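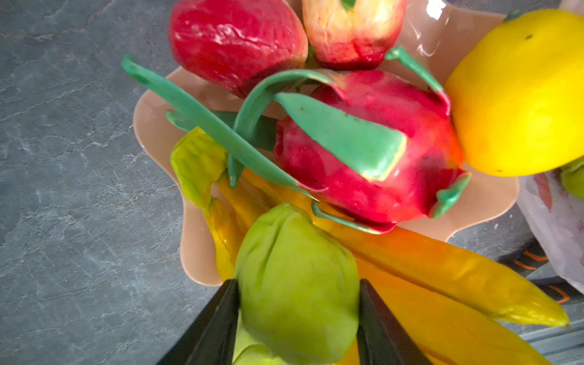 Toy fruit in the scalloped dish, with the pink dragon fruit in the middle.

Progress report to the Doucette Fund
Stusalham Home Cooking Classes
24 September 2026

Dear all,

We've had a wonderful six months, and I'm so pleased to be writing this one! When you agreed the grant in March we had a borrowed kitchen, a list of recipes and a lot of hope. We now run two classes a week, one on Tuesday mornings and one in the evening for people who work days, and both are full.

Attendance
We have had 70 different people through the door so far. Quite a few came for a single class, but most signed up for the full course of 5 sessions, and the evening group has asked for a follow-on course (they've already picked the menu, which leans heavily toward dumplings). The morning group is older and chattier and tends to run over. I've stopped fighting it and moved the finish time back half an hour.

What we cook
Soups, flatbreads, beans every way we can think of, and one pudding per course. The lentil soup is still the favorite. The fish session didn't go as well. The pans we own are too small for a group that size, so people stood waiting, and I've dropped it until we can buy bigger ones. Fruit and vegetables get a whole session to themselves now, with plenty of time for talking about what's in season, what keeps, and what to do with the things people walk past in the store. That has turned into the liveliest session of the lot!

Money
Spending is on track. The biggest item was the second-hand oven from Bodar, which cost $698 including delivery and has worked beautifully apart from a sticky door. Food costs came in a little under budget, mostly thanks to Ditari Market letting us buy at the staff price. I'd like to move what's left on the food line over to pans, if you're happy with that.

Still to do
The recipe booklet is late. The text is done, but the Spanish version needs another read and I want every recipe tested by someone who hasn't made it before. I expect to send you copies with the next report.

Please do come and visit. The evening group would love to feed you.

With warm thanks,
Shabnam Jatoi
Class Coordinator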